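Laundry folding robots: are we there yet or not?
Home Automation General > Chores

penermont_pete
Posted 17/06/2019

My wife asked me last night when she can stop folding clothes. I told her I'd ask here. We run a small guest house with a laundry room in the back, and between the guests and the kids somebody is folding every evening. The vacuum robot has been fine. Is there a machine that can take a mixed basket and give back stacks? I don't need it fast. I need it to not need me.

drumlint
Not for the house, no. I run the folding line at a commercial laundry in Plivelham and our machine does flat goods all shift. Sheets, towels, pillowcases. But a person feeds every piece in by its corners. Give it a T-shirt and it jams.

What you're asking for is two arms on a table, something like this. 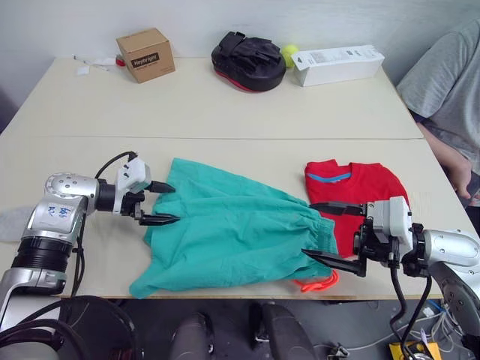

sorrel_9
Re: are we there yet

I disagree with drumlint a little. Two arms is the right approach and the hardware is good enough now. What's missing is the part where it looks at a heap and decides what is a sleeve. Shirts have a shape you can look for. Small knit stuff is worse – ribbed fabric folds over on itself and the top layer looks the same as the one under it.

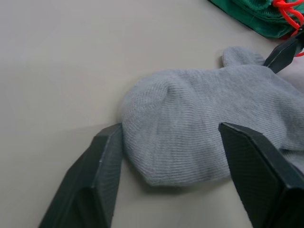
I tried a hobby arm on my own socks last October. It got 9 pairs out of 27, and I had laid them all out flat first. Pairing them by color was easy. Picking up one layer and leaving the other alone was the hard part, and I never got it reliable.

penermont_pete
So sorting yes, folding no?

sorrel_9
Sorting mostly. I'd trust it to split a red shirt from a gray sock. I wouldn't trust it to tell me which way the shirt is facing.

tumble_low
Re: are we there yet

You're all making this too hard. Shake the shirt, hold it by the shoulders, lay it down. A kid can do it at 6. If the arm can grab a bit of cloth and lift it, the rest is programming. 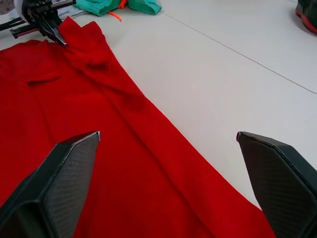

drumlint
Re: "the rest is programming"

Grabbing a bit of cloth is where it starts. Then you have to know which bit you grabbed. A collar and a hem look alike when they're bunched up. On our line, if a feeder picks up the wrong corner she feels it right away and switches hands. I haven't seen a gripper do that at a price a guest house would pay.

Also drawstrings. We pull anything with a cord out of the load by hand.

tumble_low
Fair on the drawstrings. I still say five years.

drumlint
I'd say longer. We had a rep from Dotesex in to quote us for shirts and he wanted us to buy hangers and change how we unload the dryers. At that point we're working for the machine.

sorrel_9
For what it's worth, the Sýkora cell at the plant where I work handles rigid parts and has done roughly 1,218 of them without a stop. Same kind of arms. Put a rag in front of it and it's lost. I think shop floors will get there well ahead of homes, simply from seeing the same few items every day.

A shirt that comes out of the basket like the red one below needs spreading out before any fold, and that step takes me two seconds.
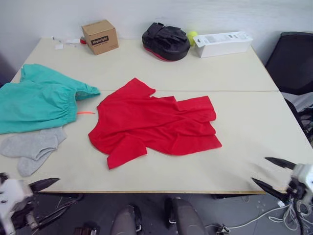
penermont_pete
Is there anything I can buy this year that would cut down on the folding?

drumlint
A bigger table and a plastic folding board. The board makes every shirt the same width, so they stack, and the kids can use it. If most of your load is sheets, price out sending those to a commercial laundry and do only the clothes at home.

penermont_pete
Most of it is sheets, yes. I'll call around. She won't like the answer on the shirts.

tumble_low
Check back in five years.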